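Home | Forums | Speakers & Furniture | New posts | Log in

Duderis cabinet speakers – anyone living with them?
Posted by Tavion Hutchins, 3 October 2022

We're doing up the front room and my wife has her eye on the Mercado sideboard with the Duderis speakers built in. It's £1632 with the sound, £396 less without. I've got a decent pair of bookshelf speakers already, but she's sick of looking at them. Is it any good or am I paying for a nice box?

pellomwood_pete
Nice box, sorry. I heard one in a showroom in September and the bass was all boom. Keep what you've got and buy the plain one.

Rochelle Lindgren
Can't agree with that, Pete! Showrooms are awful places to listen. I've had mine for 28 weeks, up against a brick wall, and once I'd found the wall setting in the menu (it's buried, keep scrolling) it calmed right down. Voices are lovely and clear, and telly is miles better than it was. 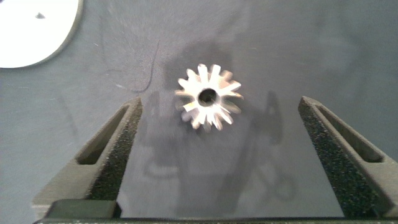 My one moan is the remote, which feels cheap and only works if you point it dead straight. I mostly use my phone now.

pellomwood_pete
Fair enough, but that's still £396 for telly sound. A used Onuta amp and his own speakers would wipe the floor with it.

Tavion Hutchins
The whole point is not having my own speakers out, Pete – I'd be sleeping in the shed. Rochelle, does the top rattle if you turn it up?

Rochelle Lindgren
Only when I leave the fruit bowl on it. I put 2 felt pads underneath and that cured it.

Reply | Next thread | Back to top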